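Diary > October > Wednesday

Wednesday, late
by Neema Langat

The morning at home

Woke up at six to the sound of the dryer buzzing, which meant Panya had done a load before her shift and left the folding to me. Again! I don't mind folding so much, I mind the fitted sheets. I stood in the hallway with one over my head like a ghost, trying to find the fourth corner, and thought, well, this is what I'm going to go see people try to get a machine to do today, and I can't even do it myself with a college degree and two thumbs.

Ate toast standing up. Forgot my lunch on the counter (leftover rice, the good kind with the lime), remembered it on the bus, was sad about it for most of the ride. Mom called while I was on the bus too and wanted to know if the robots are coming for her job at the bakery. I told her what I always tell her, that they can't get a tray out of a hot oven without somebody hovering over them, and she said "good" and then told me a long story about her neighbor's fence.

The visit

So Sibel Canpolat finally got me in to see the robot room at Grunmont. She's been promising since spring. I've been writing these little pieces for the Jadik newsletter about whether any of this stuff is ready for a laundry room or a shop floor, and so far everything I've had to go on is videos, and you know how videos are. They're sped up, or they show the one time it went right. I wanted to sit in a chair and be bored by it for a day.

And I was bored by it! In a good way. There is so much waiting. Somebody resets a cloth, somebody types, somebody says "okay, going," and then an arm that could probably lift me moves toward a napkin like it's scared of it. I kept leaning forward in my chair as if I could help.

The room is bigger than I'd pictured, all ducts and beams and rows of fluorescent lights, with desks and stands and cables going off in every direction. It's kind of like the back of a theater. My favorite thing was the stacks of round cushions, pink and cream and green and so on, sitting up on a shelf just past the table like they'd wandered in from a yoga studio. I wanted to lie down on them by about two o'clock.

Lachlan Rakena sat with me through the first part and he's very patient, he answers a dumb question like it's a regular one. I asked him what the hardest chore is and he said anything where the thing changes shape when you touch it. A mug is a mug. A towel is a different towel every time you pick it up. I wrote that down and underlined it, then spilled coffee on it, so I'm writing it here too.

He let me watch eight tries at the napkin. I'm calling it a napkin, he called it "the cloth." Five came out folded in a way I would have accepted at a restaurant. One was folded the way my brother folds, meaning it was in a ball. The other times it missed the edge and pinched air, and the arms just kept going and folded nothing, very carefully, all the way to the end. I laughed out loud at that and then felt bad, like I'd laughed at a kid at a recital.

What I keep chewing on is how long each one took. I could fold a whole basket in the time it spent on one napkin, and I'm slow, ask Panya. Lachlan said speed comes later, first you want it boring. I liked that too.

Between rounds it's just two black grippers hanging over a bare tabletop and everybody waiting around. I sat there with my notebook and ate a granola bar for lunch.
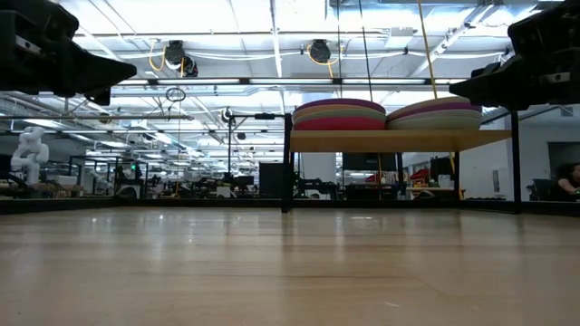
Things I want to remember for the piece

The people. Every good fold I saw had somebody standing right there. Mwende Lema spent the whole afternoon putting the cloth back where it started, over and over, smoothing it with the side of her hand. She did it beautifully and didn't look down half the time. I asked if she ever just wanted to fold the thing herself and be done and she said "every single day."

The corners. People find a corner by feel. I tried it tonight with my eyes shut and got all of them on a pillowcase without thinking, and it took me maybe a few seconds. I have no idea how I did it. How would you even explain that to someone?

The shop floor question. Sibel thinks stores will get there before houses do. A stockroom has the same boxes in the same place, and the same light. My apartment has a cat, a bike in the hall, and one sock under everything. She used to manage the stockroom at Mfinanga, so she knows what she's talking about. She says if a machine could just break down cardboard all night she'd have paid for it out of her own pocket. I hadn't even thought of cardboard! Everybody wants to talk about laundry and dishes, and there's this whole mountain of flattening and stacking and wiping that people at work do for hours.

Dishes I'm leaving for another time. Lachlan got a look on his face when I brought up dishes.

Back home

Missed the early bus, walked the long way past the Fekanholm and got soup. Panya was already on the couch when I got in. She wanted a yes or no, can they do chores yet, and I said they can do one napkin, mostly, with help. She said that puts them ahead of my brother.

So I guess my answer for the newsletter is not yet for the house, and maybe some small dull piece of it for a shop, sooner than I would have said last week. I need a better way to put that. I also need to ask Lachlan if it's okay to print the napkin numbers — he never said, and I'd rather not get Sibel in trouble when she was so nice about the badge.

The fitted sheet is still on the hallway chair. I folded it in thirds, then sort of rolled it, and put a book on top. Draft is due to Mwende's cousin at the Jadik desk by the end of the week, need to email her about word count. Buy cat litter. Bring the rice tomorrow.

Contact | © Neema Langat | Back to top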